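# Play food and market corner: frequently asked questions

Maintained by Marlina Pangaribuan for the Gruswood toy library. Questions not covered below can be left at the desk or sent to Radu Filip before Saturday.

## What does a market set contain?

Replica fruit and vegetables, one open basket and at least one carrier bag. The contents vary by set. The inventory card in the lid pocket is the reference, not the catalogue entry, which is updated once a year in January.

## Are the pieces meant to match real produce?

In shape, yes. Colour is less reliable. The cucumber is bright yellow and bumpy, and children often name it as something else. The card lists it as "cucumber, yellow" and it should be checked in under that name. 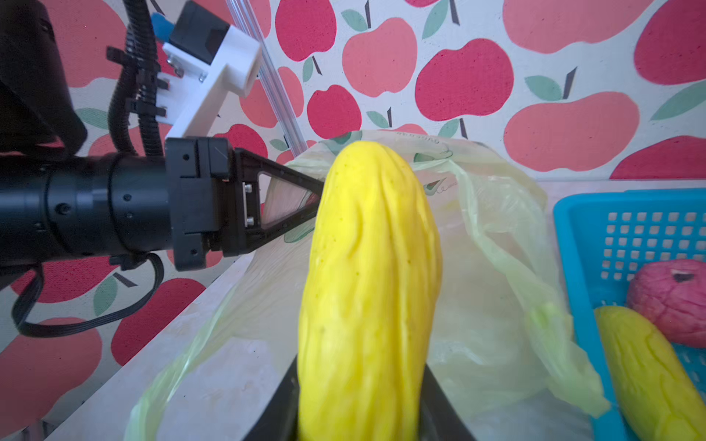 Surface texture matters more when it comes to cleaning. Ridged or dimpled pieces hold dust and crumbs in the furrows and need a soft brush. Smooth pieces can be wiped.

## How should the pieces be cleaned?

1. Brush off loose dirt.
2. Wipe with a cloth wrung out in lukewarm water and a little washing-up liquid.
3. Wipe again with plain water.
4. Leave on a towel overnight.

Do not soak anything. Some pieces are foam and take up water through small splits in the skin. The dishwasher is not suitable for any part of the set.

## Basket or bag: which goes back on the shelf?

Both. Food goes in the basket, the bag is folded and laid on top. Food left inside a folded bag is the most common cause of a set being recorded as incomplete.

## Can the basket be replaced with a box?

No. The perforated sides let air through, and the contents can be checked without unpacking. Solid boxes were tried with set 673 and withdrawn.

## Is the plastic bag safe for small children?

It is for supervised play only. Sets lent to families with a child under three go out without it – ask for the cloth bag at the desk. Bags with a torn handle or a split seam should be handed in separately and not taped.
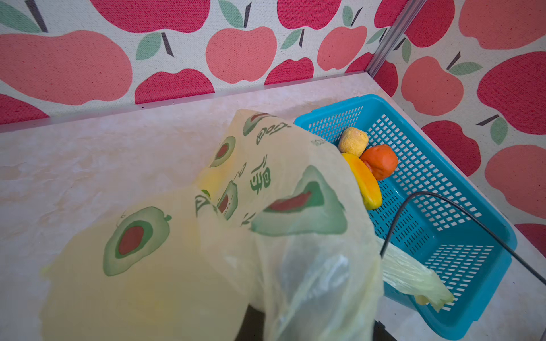 Printed bags lose their pattern along the folds first. Fading is not counted as damage and no charge is made for it.

## How heavy can a filled bag be?

The limit is 300 g. A bag hung from the hook on the market stall should carry less, as the hook is held by 2 short screws.

## A piece is missing. What now?

Write it on the card with the set number and return the set as normal. Single pieces are replaced from the spares drawer. Yu-ting Chiang keeps the list of spares and can say whether a match is available. Substitutes are allowed if they are of similar size.

## Can sets be combined?

Within one loan, yes. Sort them before return. Set 721 has a green dot on the underside of each piece; the other sets are unmarked.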